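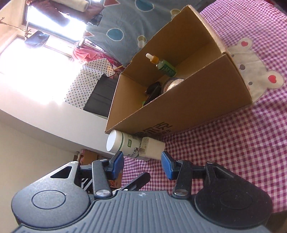
According to a reader who wrote in overnight, I am playing Haltix wrong and have been since the tutorial. You are supposed to let the lantern go out, apparently. Everyone who has cleared the fourth floor lets the lantern go out. I have spent the whole of May feeding that lantern like a sick pet.

So tonight I let it go out. I walked into a wall, then into a pit, then into something that growled. Final score 798. My best with the lantern lit is 912, so I can report that the expert method has made me worse, and in the dark too.

Tried again after dinner with the short sword and got as far as Urquhart, who guards the bridge and has 3 attacks, all of which look the same until they land. One you dodge left, one you dodge right, and one you are meant to parry, and I parried all of them with great confidence. Jurnico put out a patch last week that was meant to make him "more readable." I read him fine. He says I'm dead.

The shop between floors now sells a charm for 1000 coins that brings you back once with half your health. I have never owned 1000 coins. I have never owned enough to buy the hat. Whoever set these prices must picture a player who stops to open chests, and I run past them yelling. 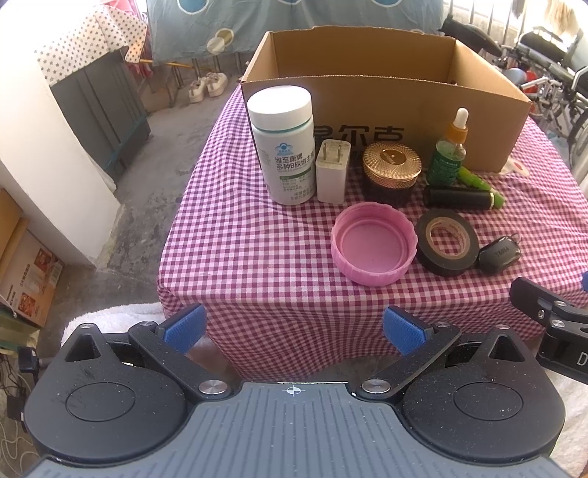 Vitamins and charger on the gingham.

Thought about dropping the difficulty to Gentle. The menu asks if you're sure, and then a little bell rings, and I didn't care for the bell. Backed out.

Cellov is giving away its farming game this month, and I downloaded it as a rest cure. Planted turnips for an hour. Nothing chased me. I kept rolling between the rows anyway, out of habit, and flattened a good part of the crop.

Went back to Haltix a little before midnight – one run, I told myself – and lit the lantern. Beat Urquhart on what I think was a lucky parry, then fell off the bridge while looking at the trophy message. Didn't write the score down. Bed.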